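Print this page | E-mail this question

Wrist camera or head camera for an unloading policy?

We train a bimanual policy to empty a front loader into a basket. Data is 397 teleoperated demos, 50 held back. With wrist views only it does well on the reach and badly once the door has to be dealt with. A typical wrist view of the machine with the door shut:

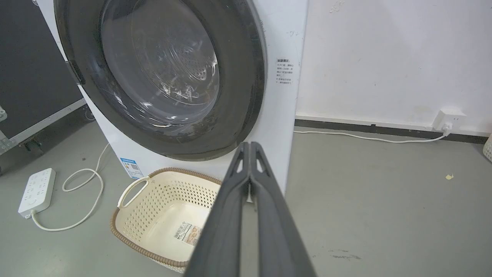 What I have tried
Longer training and a bigger batch, no change. Colour jitter made it slightly worse. Olga Troncoso suggested masking the glass, but then the policy can't tell whether there is washing in the drum. It shows through the door well enough when there is some:

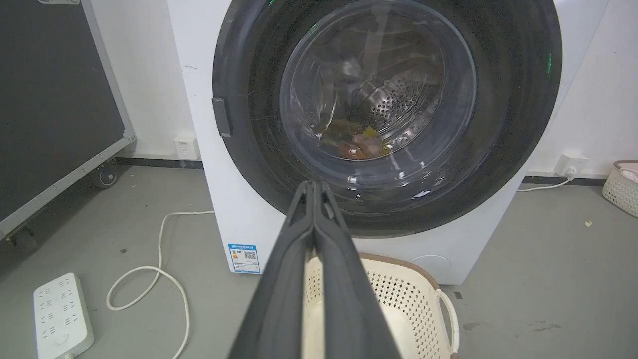

Has anyone compared views properly on a task like this?
- Slavica Grgić

2 answers

Chidubem Mohammed
Add the head view. We ran this on the Tesgate set with 7 seeds per condition, and head plus both wrists beat wrists only on every seed. The gain was nearly all in the door stage.

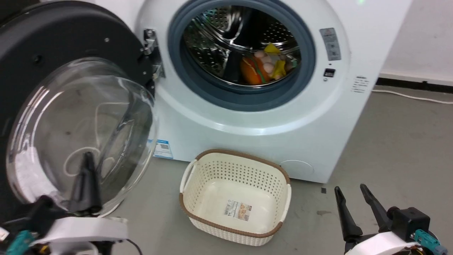
Your loss is probably averaged over whole episodes, so look at it per stage before changing anything else. Split the episodes at door open, first grasp and release. From the head you get the open door, the drum and the basket in front of it together, so those stages are easy to label by hand. Nine episodes took me a morning. I would also drop the head view at random in training - otherwise the policy leans on it and the grasps get sloppy.

Cristóbal Villalba
we just used more demos

Related questions
Per-stage loss for long tasks
Glare on curved glass
Ekholm calibration drifts by Tuesday

Contact | Copyright Podurwood Help | Back to top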